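Feeding a Crowd at the Potluck Without Losing Your Mind
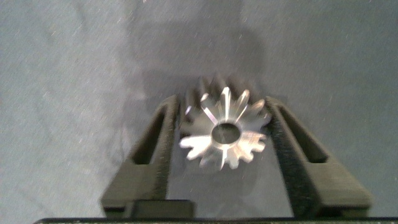 Kitchen Tips

I cook for our interfaith supper at Rultach Hall every April, and up to 200 people come hungry! Soak your chickpeas the night before, then freeze them flat in bags — they thaw so much faster. Label every dish with its ingredients (halal, kosher, no meat, whatever applies) and give each one its own spoon. I put dates and water out first so anyone breaking a fast can start right away. Rice holds fine for 40 minutes under a towel with the lid on.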